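Household Chores Work Package – Progress Report
Submitted to: Ekico program office
Prepared by: Mio Miyazaki, Mallirow
Date: 13 July 2023

1. Scope of this period

Work covered floor-level pickup and tidying in the Notitz simulator. The question set by the program office is whether a single arm with a parallel gripper can clear a domestic floor without help. At present it can do so in open areas. It can't yet do so along walls, at rug edges or in corners.

2. Results

The open-floor pickup task was run 80 times. The object was lifted and placed in the bin in 70 of those runs. Most of the failures were late closures, where the fingers met after the object had already shifted.

The corner task was run 19 times and completed in 2. The controller plans a straight descent and takes no account of the baseboard, so one finger arrives at the trim before the other has reached the floor. Changes in floor surface add a second problem: the height estimate drifts when a rug lies under one finger and bare floor under the other.

The view below shows the gripper over the floor near a room corner, fingers open, with the left finger over the orange-tan rug and the right over the dark brown floor.

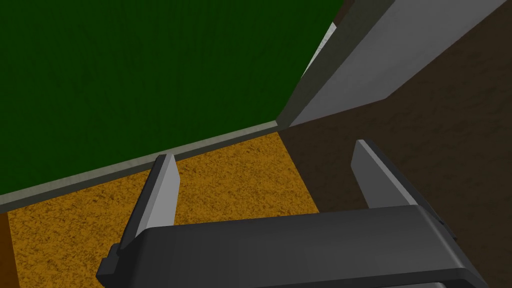
3. Changes made

The approach angle is now chosen from the wall direction instead of being fixed. Finger clearance is checked against the baseboard before descent – if the check fails, the arm backs off and requests a new grasp. Floor height is estimated separately for each finger. These changes are in the build but have not been scored.

4. Open items

Soft items (socks, dish towels) remain outside the test set. The Ikeda contact model handles rigid objects well enough for our purposes but is too stiff for cloth, and a replacement has not been selected.

No transfer to hardware is proposed before the corner task has been rerun. We request that the hardware review be moved to October, with no change to the budget.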